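Resources > Operators > Rules and Good Practice > FAQ

Search Sign in Contact Downloads

Tabletop Manipulation Work: Frequently Asked Questions
For operators and station leads at Clovmont and Okholm

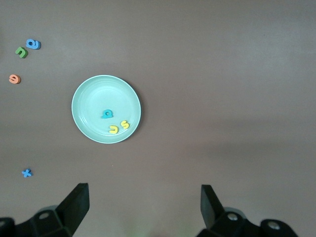
Who is allowed to run an arm?
Anyone who has finished the station course and has a current sign-off from a station lead. The sign-off covers one type of arm. If you move to a different type, you need a new one, even if the controls look the same.

What does the station course cover?
Emergency stop, speed limits, safe reach, and how to log a fault. It takes one afternoon. Karabo Zwane teaches it at Clovmont and Urszula Wieczorek teaches it at Okholm.

Can I reach onto the table while the arm is powered?
Only when the arm is in hold mode and the status light is steady. Foam letters, dishes and other small items get moved by hand between runs, and most of our near misses happen then. Put the arm in hold, check the light, then reach in. A paused program is not the same as hold mode.

Are small or soft objects exempt from the risk check?
They are not. The check covers the arm and its fingers as well as whatever is being picked up. A soft object still brings people's hands close to the gripper. Use the short form if every item on the list is under 100 grams.

Do I have to set up the objects the same way each time?
Follow the task card. Some cards call for a fixed layout and some call for a mixed one, with items turned or placed upside down. If the card says mixed, do not tidy up between runs. If the card doesn't say, ask your station lead before you start.

How often should finger pads and screws be checked?
Before the first run of each shift. Turn the power off, look at both pads for wear, and try each screw with the hand driver from the station kit. Replace pads at 2,000 cycles even if they look fine.

What do I do if an object falls off the table?
Finish or stop the run, go to hold mode, and pick it up. Mark the run as "dropped" in the log. Please don't delete the run.

Can I change the speed limit for a task?
Station leads can lower it. Raising it needs written approval from Naveed Sandhu, and the approval stays with the task card.

Does a run count if I stopped it early?
It is kept and numbered like any other, with the stop reason filled in. Leave the score blank.

Can visitors watch?
They can, from behind the yellow floor line and with a signed-off operator present. Visitors may not use the controller. Groups should be booked through Anel Van der Merwe.

Where do I report a near miss?
Use form 27 in the Nurkden folder and send it before the end of your shift. You can leave your name off. Uthai Thammasiri reads the forms and posts any rule changes on the station board.

Which version of the rules applies?
The November version. Printed copies of earlier versions should be recycled.

1,057 views | 6 comments | 14 shares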